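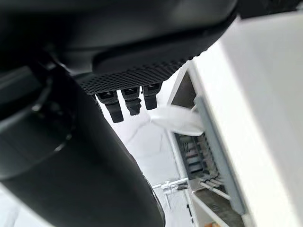
Finger pads on cell 2 again. Swapped all three this morning, cleaned the dotted panel with a dry brush, no solvent on that stuff ever. Longest finger still hangs over the open white area, slotted rack stays off to the side of it where Kavinda wanted it.

2/ Re-zeroed the wrist after. Took two tries, first one I forgot to jog out of the park postion. Classic.

3/ Speed back up to 70 percent, will leave it there til Monday. Last time we went straight to full and lost 21 parts in an hour

4/ Next pad change at 3,000 cycles, not when it starts dropping stuff. Writing it here so Janaka can yell at me

5/ anyone got a spare Gosel pad set? ours are 11 days out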